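Clivunora Reuse Centre: progress report to the Gruleck Community Fund
Reporting period ending May

Summary

The grant was made to help us set up a permanent reuse shop and sorting area beside the Flilska transfer station. The shop is open, the sorting area is in use, and the repair bench is running behind schedule. We expect to finish within the budget agreed last year, with one change to how the money is split.

Work completed

The old weighbridge office has been cleared, rewired and painted. Shelving went in along both long walls, and the front door was widened so that prams and wheelchairs can get through. The ramp needed a second pour after the first one cracked at the lower edge. The contractor, Rissanen Building, covered the cost of that repair.

The shop opens six days a week and is closed on Sunday. Donations are taken at the side window during shop hours. We tried leaving a drop-off cage out overnight and stopped after a fortnight, as most of what was left in it was household rubbish that we then paid to tip.

Around 3000 items passed through sorting in the period. Of these, 2000 were sold or given away and 500 went to metal or cardboard recycling. The rest is in storage or was sent to landfill. Crockery, books and small furniture move quickly. Encyclopedias, CRT televisions and single curtains do not, and we have stopped accepting all of them.

Repair bench

The bench itself is built, but the electrical safety check for the area was put back twice. Until it is signed off we can only do hand repairs — chairs, toys, bike punctures and the like. We have a new date for the inspection and will let the Fund know the result. No plug-in appliances have been sold, and none will be until testing is in place.

Budget

The wiring cost more than quoted because the switchboard had to be replaced. We have covered this from the signage line, with the agreement of your grants officer. The centre is using hand-painted signs for now, and people seem to find us. All other lines are on track. Receipts are attached to the financial statement.

Packaging and gift wrap

One small part of the project has done better than planned. Our application mentioned a shelf for used packaging, and this has grown into its own corner near the counter. Gift bags, ribbon, boxes and tissue paper are sorted by size and sold for a gold coin. Bags with torn handles go to the local primary school for craft. Demand was strongest before Christmas and picked up again ahead of Mother's Day.
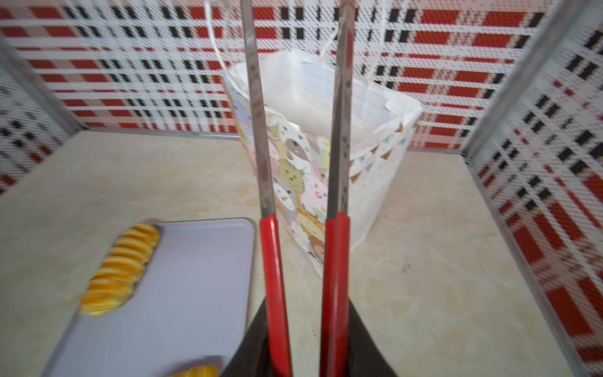

A paper gift bag standing upright on a tabletop.

Next period

We will finish the repair bench, hold two mending afternoons and fix the drainage at the side window, where water pools after heavy rain. We would also like to talk with the Fund about moving the unspent training money to shelving for the storage shed. A short written request will follow.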